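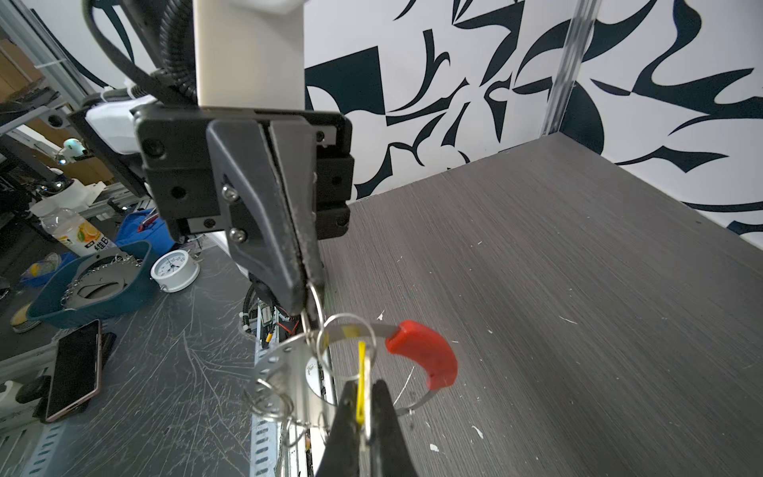 Apolline Texier 一上来就问，钥匙圈上到底要挂多少东西才算完？她说六月那次会上讲得好好的，圈上只留钥匙和标签，现在带孔的金属条也串着，红把手那件也串着，黄标签夹在当中，找哪一样都得把整串拎起来抖。

Erklow 工作间台面整理例会纪要
日期：2025年7月12日
记录：本人照听到的记，没有润色，意见也写在里面，有异议的请在下次会前提。

一、钥匙圈和挂件

接 Texier 的话，负责台面的同事解释说，串在一起是为了不丢。记录人当场表示怀疑：串在一起的东西要丢就是一起丢，这算哪门子保险。对方说至少到目前没丢过。这话没法反驳，但也证明不了什么。

讨论了一阵要不要拆。主张拆的认为金属条有孔，本来就能单独挂，红把手的那件弯着一道弧，跟别的挂在一起总要勾住。主张不拆的认为拆下来没地方放，放进碗里又是另一堆。双方都有道理，双方也都没说服对方。

最后定的是先拆，红把手那件单独挂，带孔金属条另找位置，圈上保留黄标签。标签上写什么没有定。有人提议写编号，有人提议写名称，Texier 说写了也没人看，会上没有再往下谈。

二、左边金属台

大家对这张台子的意见比较集中：什么都往上放。深青色的碗里是链子和一块圆金属片，旁边一个白色圆盘，看着像钟又像表头，问了一圈，没有得到明确的说法。再往后有饮料瓶，标签上印着橙色水果，紧挨着蓝布袋，袋里插着红柄工具。手机也搁在上面，机主会后自行领走。

饮料瓶一项，记录人要求写得重一点。台上有电路板，线都露着，瓶子放在同一张台子上，说“拧紧了就没事”的那位同事，请自己考虑一下这句话。决定：饮料一律不上金属台。这个决定六月也做过，措辞几乎一样，所以这次会有多大用处，记录人持保留态度。

碗的问题争得意外地久。有人觉得碗好用，敞口，伸手就拿。也有人觉得碗就是乱的源头，凡是不知道该归哪儿的都扔进去，时间一长连扔的人都忘了里面有什么。暂定碗留下，只放链子和小金属件，每次收工前倒出来看一遍。谁来倒，没有人举手，先由记录人代管到下次会议。

蓝色小托盘留在原位。绿色和黄褐色相间的圆垫有人说是隔热用的，有人说是打磨用的，在弄清楚之前不许扔，也不许拿去垫杯子。

三、收纳盒采购

有同事带来了 Jacquet 分格收纳盒的报价，2 套，合计 200 元，说买回来台面问题就解决了。记录人问怎么解决，答复是“每样东西有自己的格子”。再问格子由谁来分、放错了由谁来挪，答复是“用着用着就习惯了”。

这套说法不新鲜。上回买挂钩时听过，挂钩后来挂了什么，大家心里有数。Texier 也不赞成一次买齐，她的意见是先买一套，花 100 元，试到下次开会，格子里装的若还是该装的东西，再谈第二套。提案人认为分开买要多付一次运费。Texier 说运费她愿意出，条件是试用失败时由提案人把盒子带回家。提案人考虑后同意先买一套，运费照常走公账。

另有人提到 Flello 的一款磁吸条，说贴在台沿上能吸住小零件。台沿下面已经有带孔的金属轨，再加一条，清灰更麻烦，而且那些小件里究竟哪些吸得住，没有人试过。拿一块磁铁先试，试完再说，本次不列入采购。

四、木纹桌面

桌面上的白屑和细毛，这几周反复有人提。

保洁方面，Eder 派来的人说每次都擦，擦布也换过。会上有人信，有人不信。记录人的看法是两边都可能没说错：擦布本身如果掉毛，擦得越勤毛越多，这件事从来没人查过。同意先换一种不掉毛的布，擦完由当班的人用手摸一遍桌面，摸到就再擦。 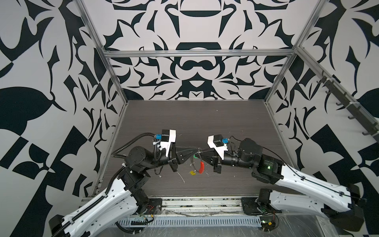 换布之外，还有人怀疑毛是从线绳上掉下来的，说白色细丝看着更像棉线。这个猜测有一定道理，桌面颜色深，一点白的就很显眼，浅色桌面上同样多的毛恐怕根本没人理会。有人顺着这句话建议干脆换浅色桌面，被否。看不见毛和没有毛是两回事，花钱换来一个看不见，记录人不支持，Texier 也不支持。

木纹缝里积不积灰，意见不一。请当班的人顺着纹路擦，横着擦的效果谁也说不准。

五、围挡里的墙纸

黑白大花纹的墙纸，喜欢的人说有精神，不喜欢的人说看久了眼晕，后墙正中那一片对称的图案尤其像一张脸。坐在对面的同事说，盯着看半天，转头找个小零件都要缓一缓。

有人拿来 Flello 的素色样张，说换成浅灰会“显得整洁”。记录人请各位留意“显得”两个字。金属台上的东西一件没少，墙换成什么颜色，台子还是那个台子。况且墙纸边上是铝型材立柱，斜的直的都有，要换得绕着柱子裁，接缝能不能对齐，样张上看不出来，送样的人也没有给准话。

表态时赞成换的和反对换的差不多，弃权的最多。暂不更换。有异议者可在下次会前书面提出，请写明理由，只写“难看”的不予讨论。

六、待办

拆钥匙圈：Texier。
红把手那件和带孔金属条找新位置：Texier，同上。
饮料瓶、手机撤离金属台：各人自己。
白色圆盘是什么，问清楚：未落实到人。
圆垫的用途：未落实到人。
Jacquet 收纳盒先购一套：提案人。
找磁铁试小零件：提案人，顺便。
通知 Eder 换擦布：记录人。

散会前 Texier 问，未落实到人的两项下次会怎么办。没有人回答，照录。

下次会议时间另行通知，请带上六月的纪要，方便逐条对照。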